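Chapter 8
Measuring by Spoon, Cup, and Weight

By Sarmīte Venckus and Noura Nasrallah
July 2019

Most people who make coffee at home measure it with a spoon. They do it the same way every morning, with the same spoon, and the coffee comes out close enough to what they wanted. Then one day they buy a different bag of beans, or stay at a relative's house, and the same two spoonfuls make a pot that is thin and sour. The spoon has not changed much. What it holds has.

This chapter is about measuring dry goods in small amounts. Chapter 7 dealt with liquids, where volume is a fair guide and the main thing to learn is how to read the line on a jug. Dry goods are harder. Flour packs down, brown sugar clumps, and whole items such as beans, lentils, and nuts leave gaps between them that are filled with nothing but air. We use coffee beans for most of the work here. They are clean, they can be seen clearly against a light surface, and they do not need to be thrown away at the end of a lesson if they have been handled with clean tools.

You will start with the simplest job, moving beans from a cup with a teaspoon. It sounds like a job for a small child, and small children do enjoy it. It also shows most of the problems that come up later with powders and grains.
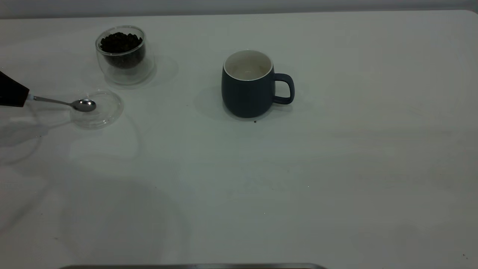

Figure 8.1. Teaspoon, glass of dark roasted beans, and clear disc on a white table.

Beans in a glass form a mound if they are poured in and left alone. A mound is easy to take from at first. The spoon slides in from the side, under the top layer, and comes up with a heap. As the level drops, the angle has to change. The spoon must stand steeper to get past the rim, and a steep spoon holds less. Students who count a spoonful as a spoonful will find that their later ones are smaller than their early ones, even though the motion of the hand felt the same.

The shape of the container matters here. A wide, low glass lets the spoon lie nearly flat all the way to the bottom. A narrow one does not. Double-walled glasses, which many kitchens now own, add a second difficulty. The inner chamber is smaller than the outside of the glass leads you to expect, and the gap between the walls can make it hard to judge by eye how much is left. When you first use one, look in from above as well as from the side.

8.1 What a spoonful means

Three words are used throughout this chapter. A level spoonful has been scraped flat across the rim of the bowl with a straight edge. A rounded spoonful has as much above the rim as below it. A heaped spoonful is as much as the spoon will carry without spilling. Recipes that say only "a spoonful" usually mean a level one, but older family recipes often mean rounded, and there is no way to know except to try both.

Whole coffee beans cannot be leveled. If you drag a knife across the top, it catches on the beans and knocks them off the spoon along with some of the ones beneath. For this reason, a spoon measure of whole beans is always a loose one. It is good enough for a single cup. It is poor for anything larger, since every small error is repeated each time the spoon goes back.

The size of the bean also plays a part. In the course kitchen at Zenisdale we kept two coffees for this exercise, a dark one sold as Jodska and a lighter one sold as Brudora. The Jodska beans were larger and weighed less for their size. Dark roasting drives out water and makes the bean swell, so a spoon of dark beans is usually lighter than the same spoon filled with light ones. The difference is hard to feel in the hand but easy to read on a scale.
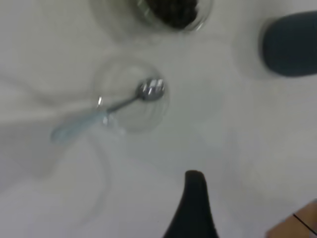
Handle length is worth a moment of attention. A short spoon gives good control but puts the fingers close to the food. A long one keeps them clear and reaches the bottom of a tall glass, but any shake of the hand is larger by the time it gets to the bowl. Hold a long spoon nearer the middle when you are carrying something, and nearer the end when you are only stirring. If you have to rest a spoon between turns, stand it in an empty glass. A spoon laid on the table picks up whatever is on the table.

8.2 Setting out the work

Clear a space wider than you think you need. Beans roll, and they roll farther on a smooth tabletop than on a cloth or a wooden board. Place the container you are taking from on the side of the hand that holds the spoon, and the container you are filling close beside it, so that the spoon travels a short way and does not pass over anything else. Take off any lids and put them flat on the table, away from the edge. Clear lids are easily lost sight of on a white surface and are often knocked to the floor by a sleeve.

If you can, choose a receiving cup with a pale inside. Dark beans against a dark glaze are difficult to see, and you may miss the few that stay behind when you tip the cup out.

For the first exercise, work slowly. Lower the spoon into the beans, turn it until the bowl faces up, and wait for the loose ones to settle before you lift. Most spills happen in the lift, when a bean sitting on the rim of the spoon touches the rim of the glass.
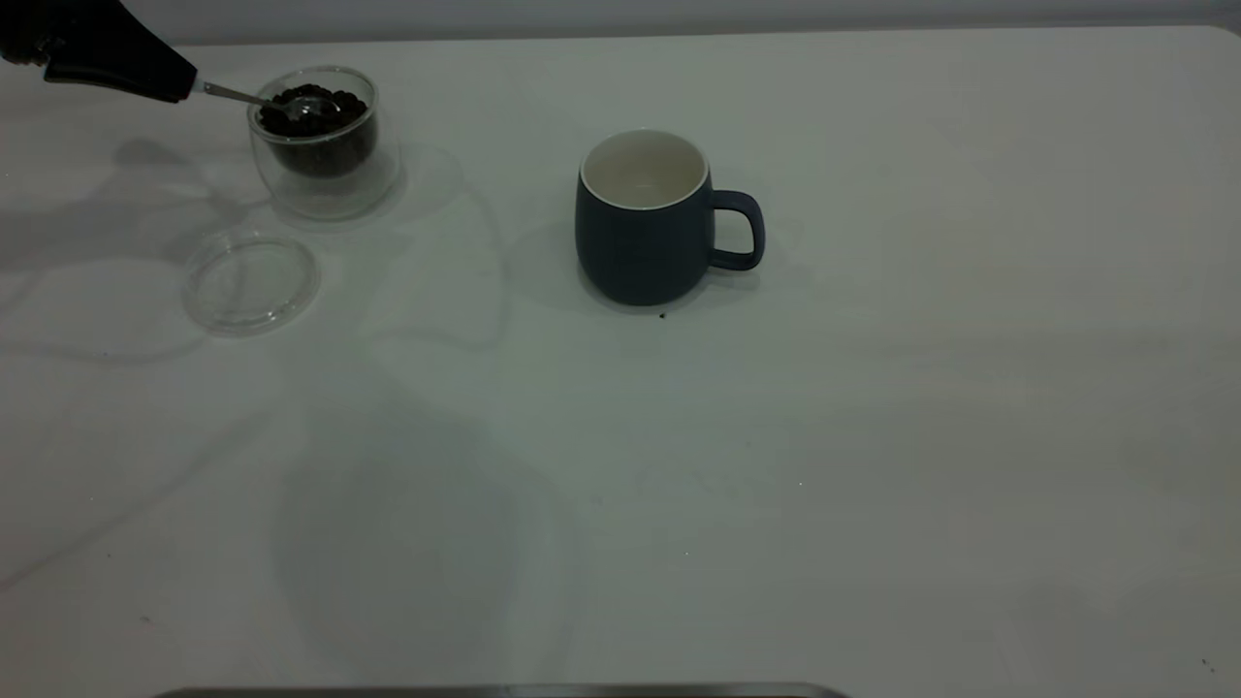 Once you can move 20 spoonfuls without dropping a bean, repeat the exercise with a scale under the receiving cup. Set the scale to zero with the empty cup in place. Write down the reading after each spoonful, and do not try to correct a small one by making the next one large. The purpose is to find out how much your own spoonfuls vary. Liu, the scale used in our classes, reads to a tenth of a gram, but a kitchen scale that reads to the whole gram will do if you weigh every fourth spoonful instead.

Keep your figures. You will need them in section 8.4, where the same cup is filled with ground coffee and then with rice, and again in Chapter 9, where we scale up a recipe from one cup to a full 200 grams of beans. Classes that begin the course in September usually reach that point before the winter break.

Before going on, read through the notes on cleaning in Chapter 2. Coffee leaves a thin film of oil on glass and metal, and the film holds on to powder. A spoon used for beans should be washed and dried before it goes into flour or sugar.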